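제목: Re: [영화모임] 겨울 상영작 정하기

상영작 후보를 정리해서 다시 보냅니다. 12월에 받은 추천 중에서 자막을 구할 수 있는 것만 남겼더니 3편입니다. 〈Pliltetti〉, 〈Kodberg〉, 그리고 Ea Þrastardóttir 감독의 단편 묶음입니다.

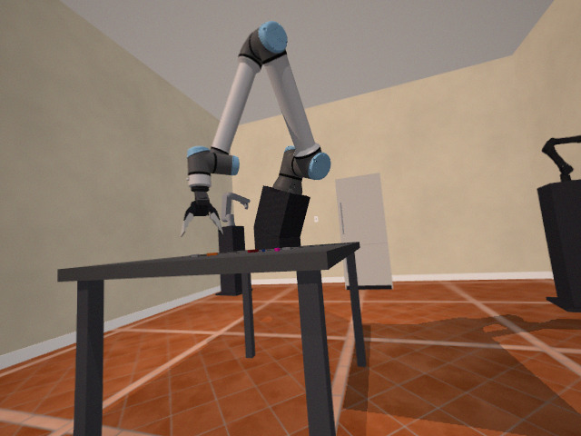

단편 묶음은 전체 길이가 짧아서 끝나고 이야기할 시간이 넉넉합니다. 〈Kodberg〉는 대사가 거의 없는 노년 부부 이야기인데, 중반이 느리다는 의견이 있었습니다. 저는 그 부분이 제일 좋았습니다.

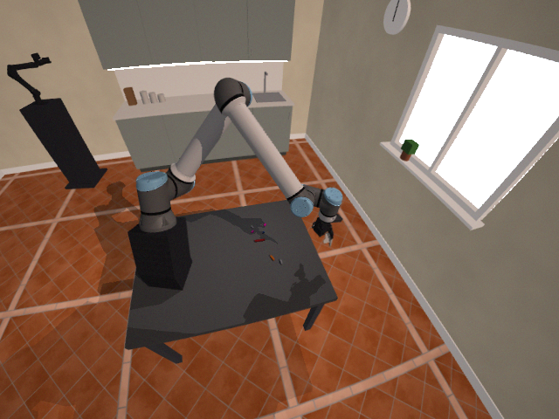
Hämäläinen 님은 느린 것보다 결말이 걸린다고 하셨습니다. 아들이 돌아오는 장면 없이 끝났으면 더 나았을 거라는 말씀입니다. 다시 보고 판단하겠습니다.

상영료는 편당 따로 내야 하고, 회비에서 나갑니다. 간식비는 지난번처럼 1인당 1,000원씩 걷겠습니다. 아래는 앞서 온 메일입니다.

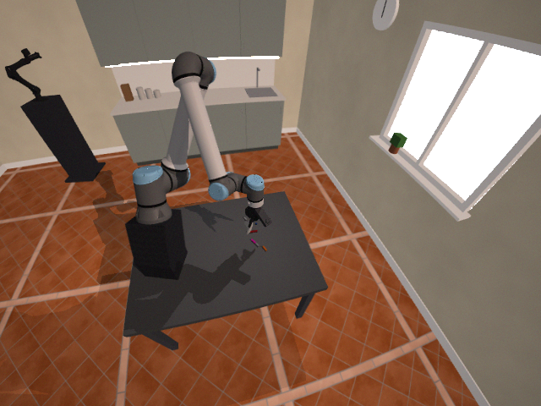
보낸 사람: Fleltora
날짜: 2019년 1월

> 가족 영화나 속편 말고 어른이 볼 만한 걸로 해 주세요.
> 지난번 것은 극장에서 이미 본 사람이 많았습니다.
> 시작은 저녁 7시보다 조금 늦었으면 합니다. 퇴근하고 가면 앞부분을 놓칩니다.
> 좌석은 29석이면 충분합니다.

시작 시간은 30분 늦추겠습니다. 좌석도 말씀하신 대로 29석으로 잡습니다. 투표는 이 메일에 답장으로 제목만 적어 주시면 됩니다. 10일까지 받고, 동점이면 짧은 쪽으로 하겠습니다.
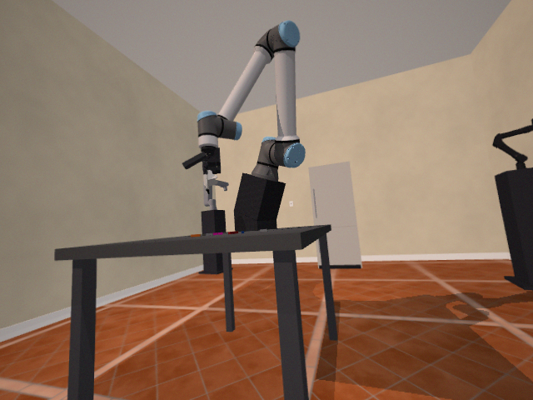
검은 받침대 위의 로봇 팔

자막 파일은 정해진 뒤에 제가 한 번 훑어보겠습니다. 오타를 찾으신 분은 시간 표시와 함께 보내 주세요.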